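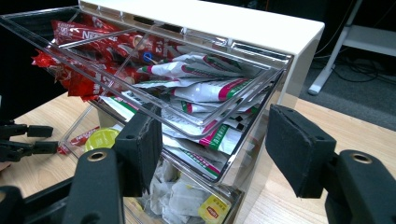
Detow commented on the draft card that a drawer task tells you more about the finger pads than about the camera, and asked for the pad comparison to come before the camera notes. The order below follows that request.

Vondska Drawer Set: data card

Version dated November 9, 2024

Summary

Vondska Drawer is a set of 228 demonstrations recorded with a hand-held two-finger gripper. The task is to open a clear drawer in a small tabletop cabinet, take out one flat item, place it on the table and close the drawer. The set was made to compare 3 finger pads under the same task and operator instructions. It was not made to train a general drawer-opening policy, and it is too small for that.

Contents

Stick sachets (red, instant coffee) and flat packets (white, tea) in separate compartments of the drawer. Contents are not sorted or straightened between demonstrations. Loose items may be on the table at the start of an episode.

Pads compared

Brunen A: black foam over a flat rectangular backing. Baseline.
Brunen B: same backing, thinner foam.
Luik: molded rubber, ribbed, same outer dimensions as Brunen A.

Each pad type was recorded in its own block of episodes. Pads were not replaced within a block, so wear increases with episode index. Foam pads fray at the front edge first. If you train on a foam block, do not use episode index as a split key. Use the split file.

Splits

The validation split has 66 episodes, drawn from all pad types. The remaining episodes are for training. There is no test split. Anyone reporting numbers should hold out a pad type and say which one.

Camera

One wide-angle camera on the gripper body. Both fingers are in view. Exposure is automatic. Glare on the glossy cabinet sides and on the acrylic is present in many episodes and has not been corrected. Drawer walls are visible mainly by their edges, and depth estimates on them are unreliable. We tried two depth models and dropped both outputs from the release.

Episode layout

Each episode folder holds the video, gripper width over time, estimated camera pose and a short metadata file. Fields in the metadata file:

pad: brunen_a, brunen_b or luik
item: stick or packet
outcome: done, dropped, multiple or abandoned
pose_ok: true or false

"multiple" means that more than one item left the compartment. It is kept apart from "done" because the pads differ most on this outcome. Foam tends to drag a neighboring packet along when the stack is crumpled. The ribbed Luik pad does this less with packets but slips more often on the ends of the sticks.

Known problems

Pose tracking is lost when the gripper is close to the cabinet and most of the view is white panel. Filter on pose_ok before computing trajectories.

Gripper width has an offset in 8 Luik episodes recorded in May. The folders are listed in width_offset.txt. The raw values have been left in place.

Outcome labels were entered by the operator after each episode and checked once against the video. Where the two disagreed, the video label was used.

The pull used to open the drawer is not standardized. Some episodes hook the slotted grip with one finger, and others pinch the front edge. There is no field for this yet.

Changes

Pad section moved ahead of camera section.
Outcome "multiple" split off from "done".
Depth folders removed.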